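Ma porte coulissante Estier après un hiver complet : mon avis

Je vous avais promis un retour sur la porte en applique qui sépare maintenant la cuisine du cellier, alors voilà ! Je l'ai posée en décembre, un mercredi où il gelait à pierre fendre, et je l'ouvre bien dix fois par jour depuis. Elle a donc eu le temps de me montrer ses bons et ses mauvais côtés.

Pour situer, l'ancienne porte battante mangeait la moitié du passage et cognait dans le frigo à chaque fois (les enfants adoraient, moi beaucoup moins). J'ai hésité un moment avec le modèle Firnia, un peu moins cher, mais le rail était en deux morceaux à raccorder et ça ne me disait rien. J'ai pris le kit Estier : rail d'une seule pièce, deux chariots, butées, guide au sol et toute la visserie. La porte elle-même est vendue à part, attention, ce n'est pas très clair sur la fiche.

Côté montage, comptez une bonne demi-journée à deux. La notice est correcte, sauf le schéma du guide au sol, que j'ai relu quatre fois avant de comprendre qu'il était imprimé à l'envers. Mon mur n'était pas droit non plus - bienvenue dans les maisons anciennes - et il a fallu caler le rail avec des rondelles pour que la porte arrête de partir toute seule vers la gauche.
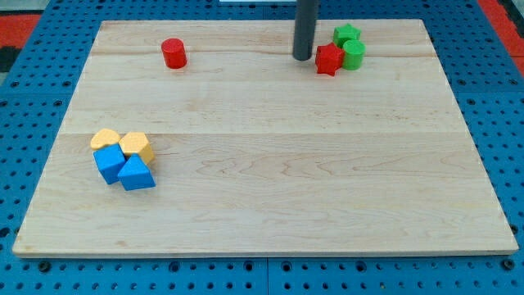
Une fois réglée, par contre, quel confort ! Ça glisse d'un doigt, sans bruit de roulement, et l'amortisseur retient bien la porte sur les derniers centimètres. Le rail est donné pour 100 kg, j'en suis très loin, et rien n'a bougé depuis la pose. Je passe un coup de chiffon dedans de temps en temps et c'est tout.

Les moins bons points maintenant. La poignée cuvette fournie est minuscule, je l'ai remplacée par une Vītola deux fois plus large et c'est le jour et la nuit. Et puis l'isolation, bon... une porte en applique laisse forcément un jour le long du mur. Cet hiver on sentait l'air du cellier en passant devant. J'ai collé un joint brosse sur le montant, ça va mieux, mais si c'est pour fermer une chambre ou une salle de bains je prendrais plutôt un système à galandage.

Le service client, rien à dire : il me manquait une butée, reçue trois jours plus tard sans discuter.

Ma note : 4 sur 5. Je remettrais le même kit à l'étage sans hésiter, avec une autre poignée dès le départ.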